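3.2 How people name the rooms of a home

Our second question was the one we had looked forward to most: what do people call the places in a house, and how much does the name depend on where they grew up? We sent a mail survey to 3,000 households in Valtstead and the nearby township of Maruyama, and 1,998 came back filled in. That is a wonderful return for a form with so much blank space to write in.

The word for the main sitting room showed the widest spread. Older speakers in Maruyama favoured "front room", even where the room is at the back of the house. The seat itself drew "couch", "sofa" and "chesterfield", and the last of these is far from dead.

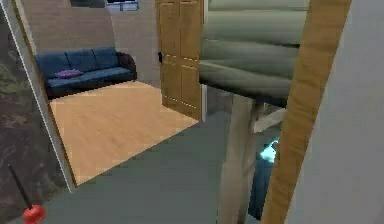
3.3 Kitchen words

Kitchen terms were steadier, with one lively exception. The flat working surface was "counter" for most people, but a good number of Valtstead families wrote "bench", often with a note in the margin defending their choice. Gonçalo Azevedo, who coded the replies, found that "bench" tends to pass from parent to child even when the neighbours all say something else. 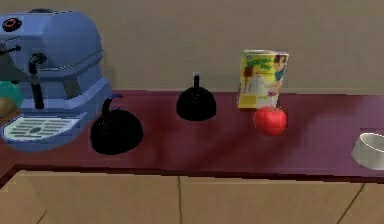 Figure 6. Kitchen counter with espresso machine.

We also asked about the spot where hot drinks are made. Many left this line blank, yet the 800 replies we did get are a joy to read: "coffee corner", "brew end", "the station". Shared names of this kind seem to settle early in a household and then stay put, sometimes through a move to a new home.

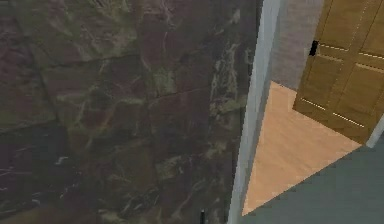

Age mattered less than we had guessed in April, when the pilot forms came in from Pruvow. Younger people used "hall" and "hallway" in almost equal measure, and so did their grandparents. What did shift the answer was the size of the home — those in larger houses kept "hall" for the space by the front door and used "passage" for anything longer.
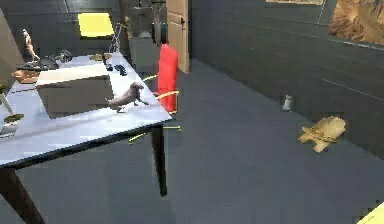 The same pattern turns up in the Ruvus word lists, though those were gathered by interview and lean toward rural speakers. We compare the two sets in Section 4, beginning with the words for eating places, where "dining room" and "eating nook" divide the townships more sharply than any other pair.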